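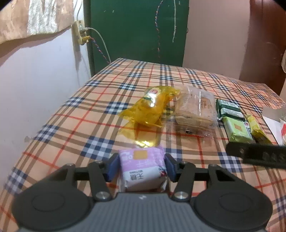 ## Session 4: Gathering demonstrations

Mon 6 May

Set task: pick up one wrapped snack and move it to a marked spot on the table. Each demonstration is recorded with the hand-held gripper and stored as one episode.

- Start recording before the jaws close, stop after release.
- Grip across the packet with both pads. Film wrappers crease, and the width at contact varies between grasps.
- Leave the neighbouring packets in place. Clutter is part of the task.
- Keep failed grasps – label them `fail`, do not delete.

The Vollanico set holds 783 episodes, of which 106 are marked as failed. Glare on clear packaging is the main source of poor position estimates; see the Lévesque notes, section 2.

**Exercise.** Split the set by table, then by episode. Train on both splits and compare the success rates on unseen tables. Upload results to the Fonano folder.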